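Morkholm Parallel Gripper, two-finger, with simulation model

Item 703. Supplied by Plurnosbridge

The Morkholm is a parallel gripper for small robot arms which work near people. It is delivered with fingers, a mounting plate, the printed safety notes and a simulation model of the same gripper. The model is intended for the risk assessment, which should be made before the gripper is mounted.

We ask customers to follow the usual order of work. First check the fingers in simulation in the fully open position, and then at each width you plan to use. Write down every place where a hand could be caught. Only after this, set the force limit.
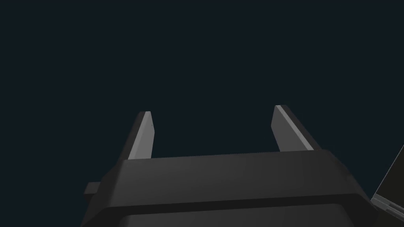 Gripper model in simulation, fingers open, nothing held.

Please note that the safety of the gripper alone does not make the whole cell safe. The fingers, the part and the movement of the arm must be assessed together, also when you change only the fingers. Sharp parts need a guard, even at low speed.

Documents included: assembly instructions, residual risk list, checklist for the first start. The checklist was revised in May by Rozália Jelínek and has now 3 pages. Older copies should be thrown away.

Delivery time is roughly 2 weeks. Questions about standards are answered by Radomír Bartoš, orders by Shiuli Dewan.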